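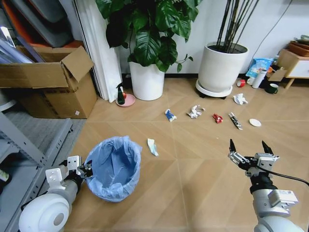 Gornov asked in April whether the skin peel aftercare table could be released without the free-text notes, as its own review board would not accept them. Version 2 of the table is supplied in that form.

Posted June 15, 2026 by Trellstead Records Office

Trellstead Peel Aftercare Table: README

Contents
The table holds 306 follow-up records from clients who received a light or medium chemical peel at the Trellstead or Sosa clinics. Each record covers one treatment and the 30 days after it. There are 39 columns, listed in columns.txt.

Collection
Clients filled in a paper form at home and returned it at their review visit. Redness, peeling and tightness were scored by the client from 0 to 4. Staff entered the scores as written and did not correct them. A blank cell means the question was left unanswered; it should not be read as zero.

Privacy
Names, dates of birth and appointment dates have been removed. Age is given in ten-year bands. Clients signed a consent form covering research use.

Known limits
Clients who missed the review visit are absent from the table, and mild cases may be overrepresented. The Sosa clinic changed its cleanser partway through collection; see the column "cleanser_code." Deep peels are outside the scope of this release.

Use
The table may be used for research and staff training. It may not be used to advertise a treatment or to advise an individual client.

Comments

Drendus: Is skin type recorded by the client or by the clinician?

Trellstead Records Office: By the clinician, at the first consultation.

Guest: columns.txt lists "tight_d7" twice. Is the second one meant to be day 14?

Trellstead Records Office: Yes. The file will be corrected.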